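Corn on the cob, kernel yield and cooking times

October 5, 2024

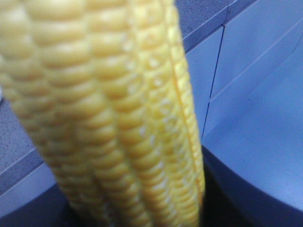
How long should corn stay in the pot?

Four minutes at a full boil for fresh ears, six for anything that has been in the refrigerator more than two days. Start the clock when the water comes back to a boil.

I kept records on this from the first market ears to the last. The variety was Kairys, a yellow one, bought from the Dodemen stand. The typical ear weighed 397 g with husk and silk. Shucked weight varied more than I expected, mostly with the thickness of the husk.

Salt in the water made no difference I could taste. Sugar made the water sweet. I have dropped both.

For cutting kernels, stand the ear on its wide end in a shallow dish and run the knife down at two-thirds of kernel depth. Cutting deeper brings the tough base along with it. Scrape afterward with the back of the blade and keep the liquid for soup. The largest batch this year gave 657 g of kernels, of which 217 g went into chowder and the remainder into the freezer in flat bags. Blanch before freezing, cool in ice water, dry on a towel. Bags laid flat break apart by hand; bags frozen upright need a mallet.

Eugeniusz Sowa wrote in April to recommend 50 g of butter per pot of chowder. I tried it. The fat separated on reheating, so I went back to half that amount and stirred it in off the heat.

Cobs go into stock for one hour, lid on. Past that the stock turned bitter in both trials.

Next on the list is grilling in the husk, soaked versus unsoaked.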